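How Does a Lampshade Change the Light?

Switch on a bare bulb and look at the wall beside it. The light spreads out in nearly every direction: up, down and to all sides. Light travels in straight lines until it meets something. A lampshade is one of the things it can meet.

Three things can happen when light reaches a surface. Some of it bounces off. This is called reflection. Some of it may pass through, which is called transmission. The rest is taken in by the material and turned into a small amount of heat. This is called absorption. Most materials do all three at once, in different amounts.

White surfaces reflect most of the light that lands on them. Black surfaces absorb most of it. Many shades are therefore white or pale on the inside, even when the outside is dark green or red. The pale lining sends light back into the room that a dark lining would soak up.

A mirror also reflects light, but in a different way. It is very smooth, so rays arriving from one direction all leave in one direction, and you see a clear picture. Paper and cloth are rough when viewed through a microscope. Rays hitting them leave at many angles. Scientists call this diffuse reflection. It gives an even glow with soft shadows. Polished metal behaves more like the mirror.
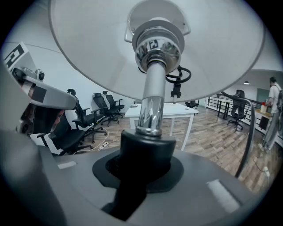

A lamp from underneath. The shade has a pale inner surface, and the shiny stem reflects the room.

Shape matters too. A shade that is open at the top and bottom lets two patches of light escape, one onto the ceiling and one onto the floor or table. If the shade is a cone with the wide end at the bottom, the lower patch is usually the larger one. A narrow shade gives a narrow patch.

The edge of each patch is where the rim of the shade blocks the straight path from the bulb. Raise the bulb inside the shade and the lower patch shrinks. Lower the bulb and the patch grows.

Try it yourself

You will need a torch, a sheet of white paper, a sheet of black paper and a dark room.

1. Stand the torch on a table, pointing upwards.
2. Hold the white paper at a slant above it, so that it faces a wall. Look at how bright the wall is.
3. Swap to the black paper, held at the same slant. Look again.
4. Roll the white paper into a tube and stand it around the torch. Note the size of the patch on the ceiling.

Do not put paper on or near a lamp bulb. Some bulbs become hot enough to scorch it.

Words to know

Absorb: to take in.
Diffuse: spread out in many directions.
Ray: a straight line showing the path of light.
Transmit: to let through.

Text by Trudy Merrick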